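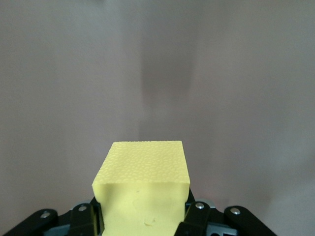

Wie schneidet man Schaumstoffblöcke so zu, dass die Kanten gerade bleiben?

Mit einem langen, frisch abgebrochenen Cuttermesser und vielen flachen Zügen, dabei den Schaumstoff möglichst nicht zusammendrücken.

hrefna_n schrieb am 28.6.19:
Hallo zusammen, ich polstere gerade meine alte Werkzeugkiste aus und brauche dafür lauter kleine Quader. Die Platte ist 60 mm dick, blassgelb, und meine Schnitte werden unten immer schief. Hab schon Brotmesser und Schere durch, beides furchtbar!

Lindsay89:
Brotmesser geht schon, aber nur mit Wellenschliff und ohne Druck. Ich hab damit im Februar ein ganzes Sofakissen gemacht und bin zufrieden.

elspeth_mb:
Sorry, da muss ich widersprechen. Bei Sitzkissen sieht man es nicht, da kommt ja der Bezug drüber. Bei kleinen Klötzen franst das aus. Elektrisches Küchenmesser, fertig!

hrefna_n:
Hab leider keins. Und was macht ihr mit Macken? Einer meiner Quader hat vorne so eine flache Delle.

Kerr_Beathag:
Delle nach unten oder zur Kistenwand drehen :) Manche gehen mit der Zeit von selbst raus, kommt auf den Schaum an. Mit Dampf wär ich vorsichtig, mir ist mal ein Stück verzogen.

Lindsay89:
Dampf hat bei mir immer geklappt – mit Abstand halt.

marion.nisbet:
Heißdraht! Ich hab den kleinen Schneider von Duvora, hat mich um die 13 Euro gekostet. Bitte nur draußen, das stinkt.

elspeth_mb:
Stinkt und ist ungesund, würd ich bei unbekanntem Schaum lassen.

hrefna_n:
Ok, ich frag mal meine Nachbarin nach dem Küchenmesser. Zeichnet ihr mit Filzstift oder Kugelschreiber an?

Kerr_Beathag:
Filzstift, Kuli bleibt ständig hängen.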